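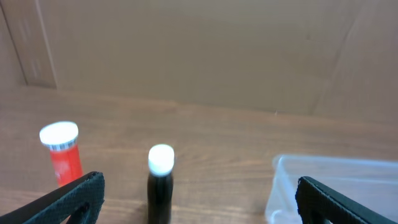
Communiqué de presse - 10 novembre 2023

Norard lance Ninach : on montre le geste au robot, et il s'entraîne dessus

Bonjour à toutes et à tous ! C'est Urs Plattner, je m'occupe des démonstrations chez Norard, et j'ai enfin le droit de vous parler de Ninach, le projet qui nous occupe depuis janvier. L'idée : deux bras robotisés, une table en bois, un bac en plastique transparent, et quelqu'un qui pilote les deux pinces à distance pour ranger des boîtes et des flacons de pharmacie. Chaque essai est enregistré, puis sert à entraîner le logiciel.

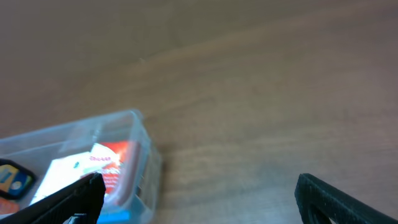 On a commencé petit, avec 58 essais par opérateur (les miens étaient franchement laids). Nous en sommes à quelque 900 démonstrations, dont 561 gardées pour l'entraînement. Le tri se fait à la main avec nos amis de Redine, qui ont l'œil pour repérer une hésitation ou une prise ratée - et qui ne me passent rien !

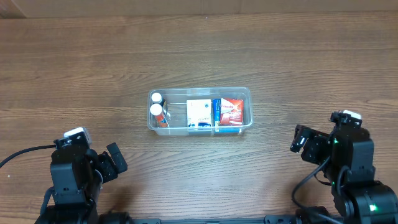
Ce qui me plaît le plus, c'est la prise en main. Neuf personnes ont déjà piloté les bras, dont plusieurs n'avaient jamais touché une télécommande de robot, et après un petit quart d'heure elles râlaient déjà sur l'angle des pinces, comme des pros. Le plus délicat reste de poser les boîtes debout, serrées l'une contre l'autre, sans bousculer les flacons à côté.

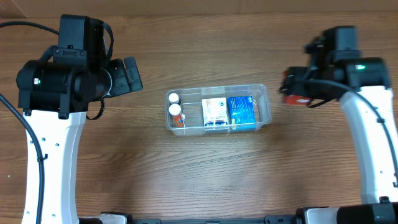 La suite se joue avec Virág, qui accueillera un deuxième poste dans son atelier dès janvier prochain. On y travaillera surtout les objets souples et les petits sachets, et je vous préviens, il y aura des ratés. Les journalistes qui veulent essayer les commandes sont les bienvenus - écrivez-nous, on vous trouve un créneau et un café.

Contact presse : Urs Plattner, Norard, projet Ninach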